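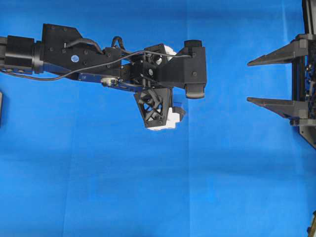
Photo: Imke Teuber / Gerkow Robotics Lab

How do you teach a robot to be gentle?

Pick up a pencil. Now pick up a crisp. You didn't squeeze them both the same, did you? Your fingers worked out how hard to press before you'd even had time to think about it. You've been practising since you were a baby, when you grabbed at spoons and noses and anything else you could reach.

Robots don't get that head start. A robot arm is wonderfully strong and it never gets bored, but unless somebody helps it, it'll squash a strawberry just as happily as it picks up a brick!

At the Gerkow lab, a team led by Savita Chaudhary wanted to find out if a robot could learn gentleness by practising, the way you did. They called the project Vatiment, and it worked rather better than they expected.

Look closely at the arm

The black arm coming in from the left is the learner. Follow it along from the big round joint, past the blue metal bar, and you'll get to the gripper, the robot's version of a hand. It has dark rubber fingertips. Rubber is good for gripping (think of the soles of your trainers).

Now find the finger that hangs down underneath, the one made of criss-crossing bars with gaps you can see right through. It looks a bit like a tiny bridge or the arm of a crane. Engineers call this shape a lattice. Triangles make a lattice strong without making it heavy, and if you choose the right material, a lattice finger can bend a little when it touches something. Your fingertips do the same. Press one on the table and watch it go flat!

Why all that blue?

A plain cloth makes life easier for a robot that learns from camera pictures. Imagine looking for your sock on a messy bedroom floor, and then looking for it on a smooth blue blanket. Much quicker on the blanket! When the background is all one colour, the computer can spend its effort on the things that matter.

First the robot copies

To begin with, a person moves the robot through the job, again and again. Leonie Voß did a lot of this part. She guided the gripper to soft things and hard things, closed it, lifted, and put the object down again. Each go is called a demonstration. The team collected 1,839 of them, and Leonie says her shoulders remember every one.

The computer looks for patterns in all those goes. Nobody types in a rule saying "sponges are squashy". The computer has to spot for itself that the gripper closed slowly whenever a sponge was there.

Then it has a try on its own

After copying comes the exciting bit. The team let the arm try 36 objects it had never met before. There was a bread roll, a ping-pong ball, a rolled-up pair of gloves and a very ripe plum. The robot made 981 tries, and more than 3 out of every 4 went well, meaning that the thing was lifted and put back without being dropped or dented.

The plum had a hard time at first. Plums are slippery as well as soft, so a light grip lets them slide and a tight grip bruises them. Ludger Reinholz, who looks after the arm, got through a whole bag of them in one afternoon.

What did they find out?

The big surprise was about mixing things up. When the robot practised on one kind of object for ages, it became brilliant at that object and hopeless at the rest. When it practised on lots of different ones, swapping all the time, it learned more slowly but coped far better with new things. Scientists have a word for using what you know on something new: generalising. You do it whenever you open a door you've never opened before.

The next job is eggs. Raw ones!

Try it yourself

You need a clothes peg, a grape, a rubber and a cotton wool ball. Using only the peg, move each one from one plate to another. Which was trickiest? Have ten goes at each and see if you get better. Then wrap the ends of the peg in a bit of sticky plaster and try again. Does the grape stay put?

Words to know

Gripper: the part of a robot that holds things.
Lattice: a pattern of crossing bars with gaps in between.
Demonstration: showing how a job is done so that someone (or something!) can copy it.
Generalising: using what you've learned on something new.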